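Grendirel Makers & Tinkerers Forum > Workshop Talk > Benches and Storage
Thread: Pale wood-grain tops, yes or no?

benedek_dobos
Posted 11 August 2026
Right, I'm finally redoing the bench in my spare room and I've fallen hard for the pale wood-grain look. I know, I know, everyone on here swears by dark rubber matting. But the colour! Small parts just leap out at you. Bright little blocks, coloured caps, anything with a crisp edge, you can spot it from across the room.
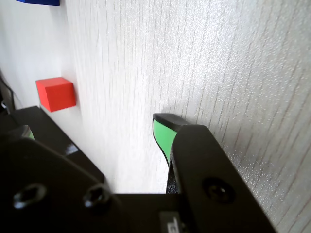 My only worry is glare. I've got a strong lamp on the left and I don't want to be squinting by lunchtime. I've budgeted 80 dollars for the Rerkinlow sheet, which is 60 cm deep. Anyone living with one?

gruvis_fan
Love mine. Four years in and I still grin when I walk into the garage. Swap the bulb for a frosted one and the glare is sorted.

Lumbao_MA
Going to be the grump here. Pale tops are gorgeous for a week and then you're wiping them down every single arvo. Pencil marks, grease, coffee rings – the lot. I went back to grey matting in March and haven't missed it.

gruvis_fan
Mark Anthony, you drink coffee over your soldering, mate. That's hardly the bench's fault!

Lumbao_MA
Guilty. Still say grey.

iordache_bench
Can I put in a word for boxes while we're at it? The top matters far less than what you do with the bits on it. I'm a massive fan of the open box with its lid tucked underneath, so the lid never goes wandering and you get a bit of extra height too. 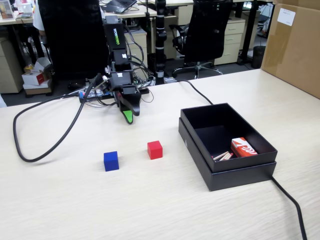

Storage is where most benches come undone, and I say that as someone with more than 2,000 screws in biscuit tins. Labelled tins are great for stock, but for whatever you're using today you want something you can see straight into. A plain black box with a small packet and a few red-tipped sticks lying in it is perfect: dark sides, bright contents, and you find what you're after at a glance. I'd run the cables behind it as well and keep the front clear for your hands.

benedek_dobos
Oh, that's brilliant, I'm pinching the lid trick tonight. Does it slide about?

iordache_bench
Mine did a bit. A dab of Blu Tack in each corner fixed it.

Lumbao_MA
Fine, the box idea is good. The bench is still going to show every fingerprint.

benedek_dobos
I'll risk it! Sheet's ordered. Will report back once it's cut and down.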